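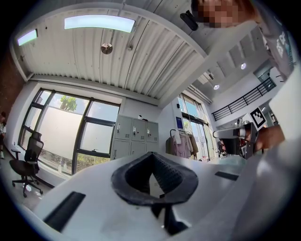
About Crabtree

Crabtree School of Bookkeeping prepares adults for office and accounts work. The school was founded by former payroll clerks who saw that small firms in the area could not find trained staff, and it still teaches mainly in the evening.

Our main course runs for 27 weeks and covers ledgers, payroll, sales tax and year-end reports. A shorter course of 11 weeks is open to people who already keep accounts and wish to prepare for outside exams. Classes are limited to 12 students. New groups begin each February, and applications are read in the order in which they arrive.

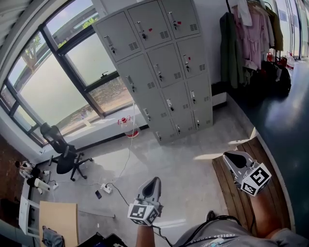

Colin Hartley
Director of Studies

Teaching at Crabtree is based on complete sets of business records. Students follow a single company through a full financial year – from the first invoice to the closing balance – and present their work to a tutor at the end of each unit. Spreadsheet skills are taught alongside, and no earlier experience is required.

The school works with local employers, among them Wokik and Flindora, which offer short work placements to students in their final term. Placement is not guaranteed and depends on attendance.

Fees may be paid in full or by the month. Students in need of support may apply to the Nisalari Fund through the school office.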